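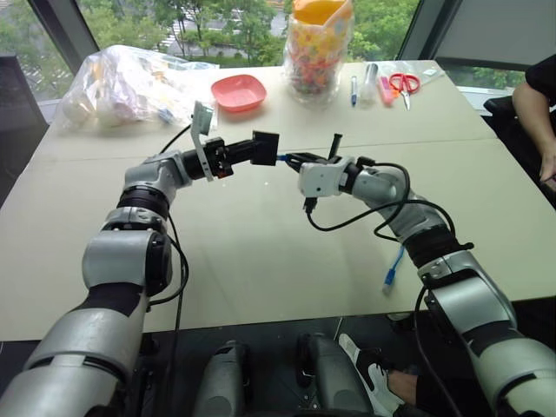
The long table by the windows, with a blue connector and a flat black object.

Table Questions, Mostly Answered
Vetville shared workroom

What is the table for?
Small jobs. Plugging one thing into another, trimming, labeling, bagging, sorting the contents of a drawer you have been avoiding. It is big and pale and gets good daylight, and people have strong feelings about who gets the window side. If your project needs a circular saw, you want a different building.

How do I book it?
Through the Frota page on our website, up to 18 days ahead. Slots are 2 hours. You can take two in a row if the next one is still free that morning. Writing "back soon" on a sticky note is not a booking, however nice the handwriting.

Can I share it?
Yes, and you probably will. The seam across the tabletop makes a handy border if you and your neighbor need one. Far side and near side cost the same. Please settle it between yourselves before you unpack.

I dropped something tiny. Now what?
The floor is dark, and so are most things worth dropping. There is a flashlight on the hook by the door. Check your cuffs first, then your lap, then the floor. Small parts found by other people go in the Novimness tin (an old cookie tin; the name is a long story and not a good one). We empty it in November.

My connector won't go in. May I push harder?
Turn it over first. Then look at it, then turn it over again, which works more often than it should. If it still won't seat, check that both halves belong to the same family. We have one drawer of 48 assorted cables, and a good number of them look alike until you have bent a pin. Bent pins are yours to keep.

What may I leave on the table between slots? 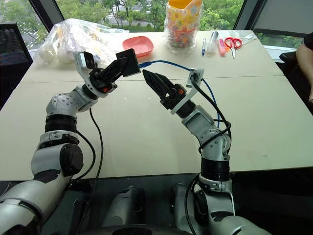
Shared supplies can stay out, and your own things go home with you or into a cubby. The rule sounds simple and causes most of our mail. Scissors are shared, so the red-handled pair lives on the right side of the tabletop with the pen and the highlighter, where the next person can reach them. Please don't promote them to your pencil case. A bag of odds and ends at the back is a gray area, and we will ask around once before it goes to the cubbies.

Who pays for the candy?
The coffee fund does. The jar is for anyone with a booking and, we suspect, several people without one. Take a few, put the lid back on, and wipe your fingers before you touch anybody's contacts. Wrappers go in the trash. The shallow bowl is for parts you are working with, and it has been mistaken for a wrapper bowl so many times that we have stopped being polite.

Can I eat lunch there?
No. The kitchen is down the hall and has chairs with backs. Drinks are fine in anything with a cap that closes. We had almost 923 jumper wires sorted by color once, and then we had soup.

Is there a lost and found?
The cubby marked Plosatia, under the coat rack. Things stay for a month. Glasses and keys turn up there most; chargers turn up there briefly.

How should I leave the table when I'm done?
Bare in your half, apart from the shared supplies. Brush scraps into your hand and not onto the floor. Cap the pens. Coil any cable you used and put it back in the drawer it came from - loosely, please, no knots. If a pen is dry, throw it out. Putting it back in the cup only passes the disappointment along.

The door code doesn't work.
It changes on the first of the month, and the new one is in your booking email. Check the spam folder, then try the handle. It is often open.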